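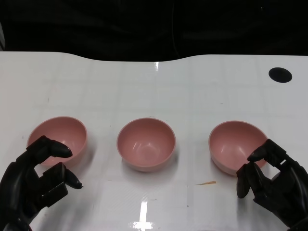 08/05/2024

Gift set workshop, notes on the baby line. Writing this before I forget, Engelbert please read the part about the ribbon.

Diaper cake, three tiers, Pasine size. I rolled 41 diapers for the bottom tier and it is still too loose. In July we used 69 for the whole cake and the shape was better, but then the middle tier was leaning. I think the rolls must be tighter at the open end. Tried the small clear elastics from Kincaid, they hold well but they leave a mark on the diaper after one night. The wide ones leave no mark. Use wide.

Cardboard tube in the center: cut to 243 mm. Longer than this and the plush rabbit sits crooked on top.
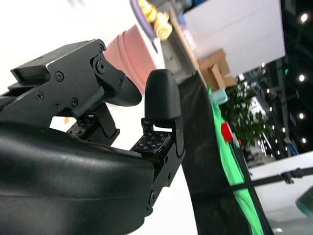

Gripper and bracket, close.

Ribbon. The satin from Vornoma is nice in the hand but it frays where we cut it straight. Cut at an angle, then it is fine until the customer opens it. Engelbert Kofler wants the double bow, I made two and I prefer the single one. The double bow covers the washcloth roses, and the roses take me the most time of everything. To decide together.

Washcloth roses: fold in half, roll from the corner, pin at the bottom. NO pins in the finished set!! Change to thread before packing. I found one pin yesterday in the Toltlow sample and I was not happy.

Blanket for the top: the cream one pills when rubbed. The mint one did not. Ask for a second piece of mint before we order, maybe I was lucky with this one.

Cellophane wrap, 165 cm is enough for the three tiers with the bow on top. With the rabbit standing it is short at the back.
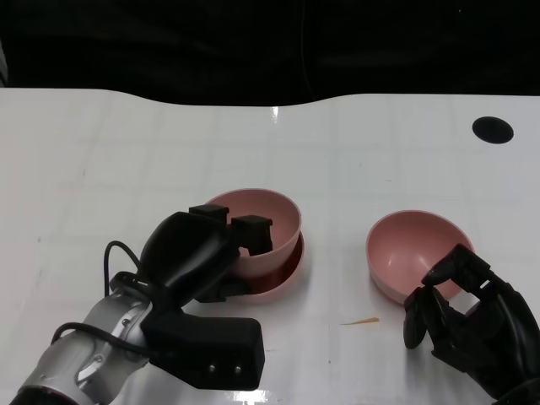 Pink bowls on the white table.

Still open:

- gift card, inside or outside of the wrap
- box for shipping, the old one is too low for the rabbit
- weigh the full set, I forgot again

Bottom tier to be rolled again tomorrow, with the wide elastics.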